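Planning a fridge task for a shared kitchen arm

The guide covers the rehearsal stage, when the arm exists only in the simulator and the kitchen staff still do all the fetching and putting away by hand. It assumes Pinstead is installed and the room model is loaded. At Atthorpe we spent 18 working days on this stage.

1. Write down the present job

Sit with whoever does the work now. Réka Kozma runs the morning shift at Atthorpe, and her list had 60 separate trips to the fridge on it. Mark each trip as "arm", "person" or "undecided". Checking dates and smelling the milk stay with a person.

2. Set the start position

Open the left-hand door fully and lock the hinge value. Park the arm in front of the fridge, clear of the drawers, and check that the blue target on the upper shelf can be reached from there without the elbow touching the door.
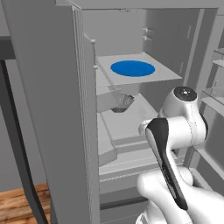 Save the position under the name of the shift that will use it. Staff look for "morning" or "evening" in the menu and ignore joint numbers, so keep those in the notes field.

Cap the speed at 70 per cent for every run in which someone shares the floor with the arm. Ilona Illés, who wrote our safety sheet, applies the same cap in the simulator so that the timings stay honest.

3. Check the approach from the gripper

Switch to the gripper view and bring the arm in with the fingers open. Look for upright panels between the fingers. If one splits the view, decide which side the target is on and shift the wrist that way before moving forward. Repeat the approach from each saved position.
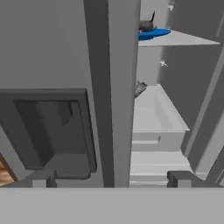
4. Redraw the rota

Do this before the hardware arrives. At Drirkdale it was left until afterwards, and two people spent February standing by a machine with no written duties. Our rota has these entries:

Shift lead: starts and stops the arm, signs the log.
Kitchen hand: date checks, spills, anything marked "person".
Kelemen engineer: on call until 2 p.m.

Move "undecided" trips to "person" until they have been rehearsed, and give the shift lead the right to move any trip back.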